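Search this site
Search
Reading time: 4 min

Family calendar drops kids' pickup events after sync: troubleshooting log

Status: closed, workaround in place
Setup: Javska shared calendar on two phones and one kitchen tablet, Hedum router, school activity feed imported through Jitgate

Symptom

Pickup and drop-off events from the school activity feed show up on my phone and then vanish from the tablet overnight. Events typed in by hand (dentist, groceries, sleepovers) stay put on all devices. The other parent's phone shows the feed events but one hour late. The late entry is what got my attention, as a kid was left standing outside the swim building while both adults believed the other had the earlier slot.

First checks

Restarted the tablet. No change.

Signed out of Javska on the tablet and back in. The missing events came back and stayed until the next morning.

Compared time zones. My phone and the tablet were set to automatic. The other phone had been set by hand on a trip to visit grandparents and left that way. Set it to automatic. The one-hour error cleared after a manual refresh. Treat this as a separate fault from the missing events.

Storage on the tablet was nearly full of videos the kids had recorded. Cleared them with permission. No effect on the calendar.

Narrowing it down

Made a test event called "soup" in the feed's editable section and a second one, "soup2," by hand in Javska. Checked both at bedtime: present on all three devices. At 5:59 a.m. both were still on the phones. On the tablet, only "soup2" was left.

Turned off the tablet's Wi-Fi overnight and repeated the test. Both events were still there in the morning. Turned Wi-Fi on and the feed event disappeared within a minute. The tablet is therefore receiving something that tells it to delete the event.

Looked at the Jitgate import page. The same school feed was listed 2 times, once under my account and once under an old household account from the previous tablet. The old copy was limited to 300 entries and had been full since September. On each overnight sync, the tablet took the old copy as the current one and removed whatever was missing from it. Hand-typed events are not part of the feed and were left alone.

The phones had never been signed in to the old account, which explains why they kept the events.
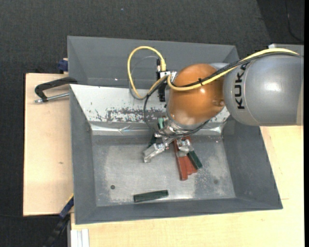
Fix

1. On the Jitgate import page, removed the feed under the old household account.
2. On the tablet, removed the old account under Settings > Accounts. Signing out inside Javska is not enough, as the account stays attached to the device.
3. Cleared the Javska cache on the tablet and restarted it.
4. Re-imported the feed under the current account only.
5. Waited for one overnight sync before trusting it.

Result: all feed events present on all three devices for 6 mornings in a row. Deleted both soup events.

Still open

The kids' chore reminders from Tsuchiya show up twice on the tablet. This may be the same kind of duplicate import. Low priority. The dishwasher got unloaded twice as a reminder but only once in practice.

Until the cause of the chore duplicates is known, the paper pickup list stays on the refrigerator door.

Comments

mudroom_bench: Same problem here with a soccer feed. Mine was listed under my husband's old work login. Removing it fixed the tablet but I had to do step 3 again the next day.

threelunches: Where is the import page? I only see Export.

mudroom_bench: Open it in a browser. The phone version doesn't show it.

threelunches: Found it, thanks. Two copies of the band schedule in there.

pkl_jar: The hour-off thing got us too, missed most of a recital. Check every phone after a trip.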